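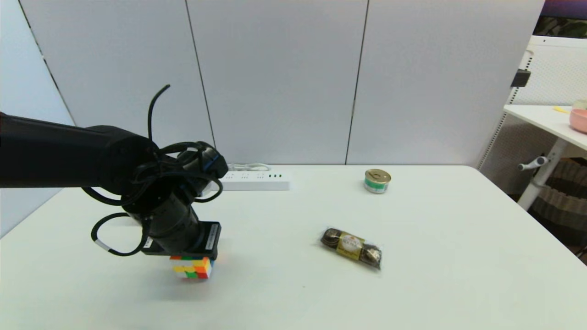

Colour is a poor label

4 min read

Colour coding is treated as a finished solution in most workplaces. A part is given a colour, the colour is given a meaning, and a chart goes up on the wall. My view is that colour should never be the only carrier of information on anything a person has to connect, isolate, mix or swallow.

The first difficulty is the reader. Red-green deficiency is common among men, and many of them have never been tested. A fitter who can't separate brown from green at arm's length will rarely mention it, and will have learned to go by position or by asking a colleague.

The second is the light. Surface colour depends on the lamp. Under sodium lighting, which is still found in older yards, red and brown converge and blue goes close to black. Under a cheap LED with weak output at the red end, orange drifts towards yellow. A code chosen from a printed swatch in an office has been tested under one condition only.

The third is age. Pigments fade at different rates, and reds exposed to daylight are often among the first to go. I have a Karer manifold from an outbuilding on which the red and orange caps can now be told apart only by looking at the undersides. The Grukach unit beside it, fitted in the same February, has a raised letter on every cap and can be read by touch.

A puzzle cube gets by on six colours because a mistake costs a few more turns. A pipework schedule has no such allowance, and often uses more colours than six.
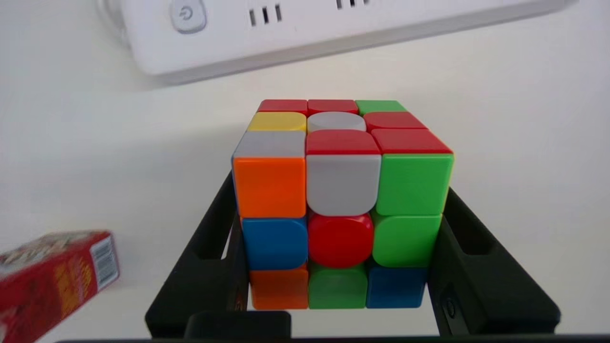
Brock MacDonald wrote to me after an earlier piece to say that this overstates the case: colour is read faster than text, and an operator looking for one valve in a bank of 45 will find it sooner by colour than by any stamped code. He would keep colour as the primary mark and let the text serve as a check.

I accept the point about speed. Search and confirmation are separate tasks, and colour is good at the first. The trouble is that the check is what gets dropped when the budget is cut. Parura's current catalogue lists its valve tags in packs of 100 and packs of 500, and the larger pack comes in plain colours with no lettering at all.

A workable rule would be short. Every colour mark carries a letter or shape that means the same thing. The letter has to be legible in a greyscale photocopy. If two colours in the set can't be told apart in that photocopy, their letters must not be similar either, so B and 8 should not share a panel. Grewal has done this on its junction boxes for years, and the boxes cost no more than the others on the shelf.

Related
Why drawings should still work in black and white
Stamped, printed or engraved: marking small parts
The case against icon-only controls
Reading old pipework schedules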